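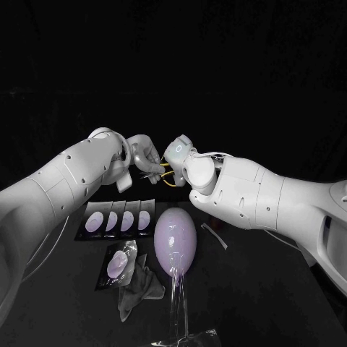

Frøydis Halvorsen 上期看完就回信了，问得很直接：你们到底打算花多少钱，买一台还是先租一台？这笔钱要是拿去多请半年人手，不是更划算吗？

好问题，我拖了两期没敢正面答，这次就把账本摊开聊聊吧。先交代一下背景，给新订阅的朋友：我在 Gollside 管包装线的设备采购，手上这个项目叫 Pratum，想弄清楚双臂机器人能不能接一部分又软又轻、形状老变的活儿，比如气球和充气包装。硬纸箱我们早就自动化了，没什么好写的，软的东西才让人头疼（也才有意思！）。

先说租。Halonen 那边给的方案是按天算，一天190欧元，最短租期8天，送货和安装另算。听上去很便宜对吧？我第一眼也这么觉得，还兴冲冲地跑去跟老板说了。后来把条款从头到尾读了一遍，才发现末端的手不在里面，想要带手指的手得另外加钱，两只手还得分开报价。所以各位，看报价单的时候请先翻到附件，正文里那个数字看看就好。 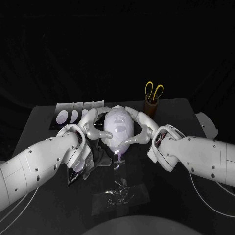 再说买。Plekano 的整机价格我不方便在这里写，合同还在谈，不过配件可以聊。备用手指、线缆、腕部的外壳，这些零零碎碎加起来，我在预算表里单列了一行，第一年填了2000欧元。财务问我这个数怎么来的，我老老实实说是照着以前夹爪的消耗翻了一倍。灵巧手的关节多，能坏的地方自然也多，我宁可年底把钱退回去，也不想九月份再去求人追加。

还有一块特别容易漏，就是耗材。双手干活的测试，料是一遍一遍用掉的：气球充过一次，包装拆过一次，下一轮就得换新的。我做第一版预算时完全没写这一项，觉得几个气球能值几个钱嘛，结果把测试计划排出来一看，光第一阶段就列了121轮，每轮都要新料，还得有人坐在旁边把桌面恢复原样。这个人的工时算谁的？我和生产部为这事来回发了好多邮件，最后定下来算项目的。建议大家早点把这句话写进立项书里，省得伤感情。

场地倒是没花什么钱。一张深色桌子，后面挂块黑布，胶带、剪刀、抹布都是仓库里现成的。供应商的销售很想卖给我们一套配好的工作台，漂亮是真漂亮，我也确实心动了一个下午，但流程还没定下来就买专用台子，我觉得太早了。桌子的高度和深度以后多半要改，先凑合着用吧。

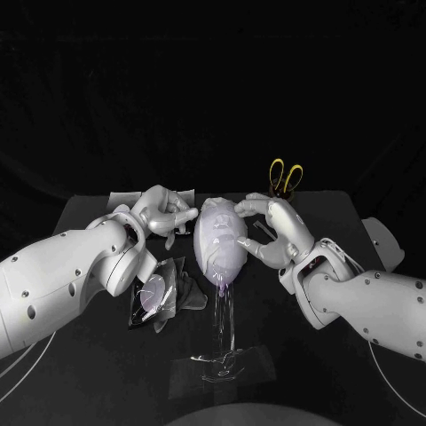 培训费也一样，先别急着全买。Plekano 的套餐是操作、维护、编程三门课打包，我跟他们磨了很久，总算同意拆开来。我们先上操作和维护，编程那门等确定要留下机器再说。单买当然比套餐里贵一点，可是万一最后不买呢？那门课就白上了。

所以回到 Frøydis 的问题：我现在倾向先租，租期排满，把末端的手和耗材一起算进去，再拿这个总数去跟人工比。请人那条路我也认真算了，只看头半年，人工确实更便宜，这一点她说得对。让我犹豫的是旺季，我们去年旺季根本招不到人，预算里有钱也花不出去。这个风险要怎么折成一个数字放进表里，我还没想好，哪位做过的请一定回信教教我！

另外有两位读者来要我的预算表模板，我把价格那几列清掉之后就发，周末前应该能弄完。表格有点丑，颜色是我随手标的，黄色的格子表示我还在等供应商回话，目前黄的比白的多。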